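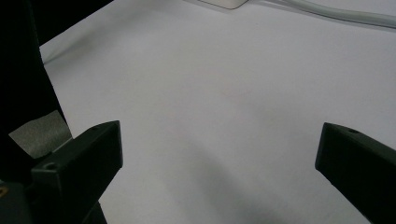
Step 1: Clear a surface and leave it clear

Every guide to sorting out household paperwork begins with buying folders. Don't buy folders. You have folders, and they are full of folders. Find a table, take everything off it, and tell the rest of the house it's spoken for until dinner.

Step 2: Bring all the paper to one place

Kitchen drawer, glove box, the bag you took to the dentist in October. Put the lot on the floor beside the table. My own pile had 513 sheets in it, including the full warranty for a Lumness lamp I gave away before I moved to Rollton. Don't read anything yet. Reading is how you end up on the rug at four in the afternoon with a takeout menu.

Step 3: Sort into four piles

Deal the paper out like cards, left to right:

Keep forever: birth certificates, deeds, wills, anything with a raised seal.
Keep for now: tax papers, current insurance, leases, receipts for things that still work.
Do something: unpaid bills, forms, the jury letter.
Out: everything else.

Give each sheet 20 seconds. If you still can't decide, it goes in "Keep for now," and you can be braver next year.

Step 4: Deal with the "Do something" pile today

I once put mine in a nice tray. The tray sat there for a winter and cost me $700 in late fees, which makes it the most expensive thing I own per square inch. Pay what can be paid and fill in what can be filled in. Write the due date for the rest in the top corner, in marker.

Step 5: File it so a tired person could find it

Use plain labels. "Car" is a good label. "Transport and Related" is a cry for help. Newest sheet goes in front, and staples beat paper clips, which grab whatever is next to them.

Step 6: Shred the rest

Anything with an account number gets shredded. Small shredders overheat, so feed yours a few sheets at a time and let it sulk in between. Envelopes and flyers can go straight into recycling once you've checked that they're empty.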